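To: Numgate Dining Services, All Sites
From: Office of Dining Operations
Subject: Re: Tray return and dish room procedures, fall term

Dear colleagues,

Thank you to the managers who replied to the message of May concerning tray return. The Office has read each response. The purpose of this message is to confirm which parts of the procedure will take effect at the start of the fall term, and which remain open for comment. The earlier message is quoted here for the benefit of those who joined the list after it was sent.

> Dear colleagues,
>
> At present the dining halls at Rirell and Kesik ask guests to carry their trays to a return window. The hall at Jitaru uses open racks placed near the exits. The Office proposes that all three halls adopt the rack system.
>
> Under the proposal, each rack would hold 30 trays and would be moved to the dish room when full. Guests would be asked to leave dishes on the tray and to place paper and food waste in the bins beside the rack. Dining room staff would no longer sort flatware at the window.
>
> Site managers are asked to comment on floor space, staffing at the lunch period, and any concern regarding access for guests who use wheelchairs or who need help with their trays.
>
> Office of Dining Operations

The comments received were generally in favor of the change. Several managers noted that the line at the return window at Rirell extends into the seating area during the lunch period, and that guests who are short of time leave their trays on the tables. Kesik reported the same difficulty on a smaller scale. Jitaru, where racks are already in use, reported that trays are cleared promptly but that the racks must be watched closely between noon and 1:30 p.m.

The Office has therefore decided to proceed with racks at Rirell. The window will be closed during lunch and will remain open at breakfast and dinner, when the line is short. Kesik will keep its present arrangement until the work on its rear corridor is finished. The corridor is the only route from the dining room to the dish room, and it is not wide enough at present for a loaded rack to pass a person walking the other way.

The matter of tray stock was also raised. The inventory completed at the end of the spring term listed 2557 trays in service across the three halls. Of these, 273 were set aside for cracks, warping, or worn rims, and will not be returned to use. Replacement trays will be of the same outside dimensions so that they stack with the existing ones and fit the racks. Managers should not order trays separately from their site budgets.
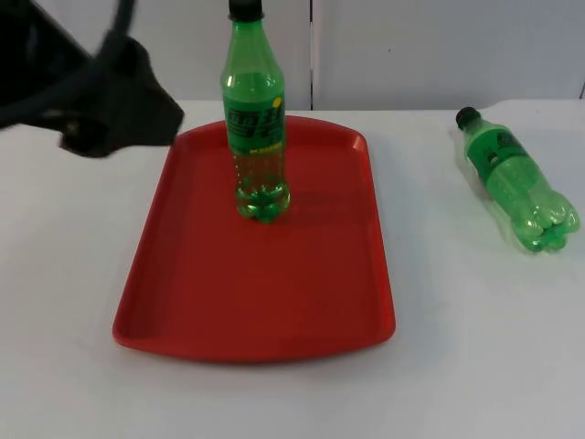
Nestor Padilla wrote that the shape of the tray matters less to his crew than how it arrives. Trays with a raised rim hold spilled drinks, and when they are stacked before being emptied the liquid runs into the tray beneath. He asked that staff be told plainly to empty every tray before stacking, and that a drain sink be kept clear at the head of the line for this purpose. He also asked that trays be washed in a separate run after the plates, as they block the spray when the two are mixed.

The Office agrees with both requests. The following will apply at all sites from the first day of service:

Trays are to be emptied over the drain sink before they are stacked. The sink is not to be used for soaking pans during meal periods.

Trays are to be washed separately from plates and bowls.

Clean trays are to be placed on edge in the drying rack and are not to be returned to the serving line while wet. Stacked wet trays stick together and are a frequent cause of complaint from guests.

Damaged trays are to be placed in the bin marked for that purpose and recorded on the weekly sheet. They are not to be discarded at the site.

With regard to access, every hall will keep at least one return point at a height that can be reached from a seated position. At Rirell this will be the lowest two shelves of the rack nearest the main door, which must be left free for guests who need them. Staff should offer to take a tray from any guest who appears to need assistance, and should do so without waiting to be asked.

Two matters remain open. The first is whether trays should be offered at breakfast, when many guests take a single bowl or cup. The second is the wording of the signs to be posted at the racks. Draft wording will be sent to this list separately. Managers who wish to comment on either point are asked to do so within 7 days of this message, by reply to the list so that the other sites may read what is said.

Questions about rack delivery at Rirell should be sent to the Office directly and not to the supplier.

Respectfully,

Office of Dining Operations
Numgate Dining Services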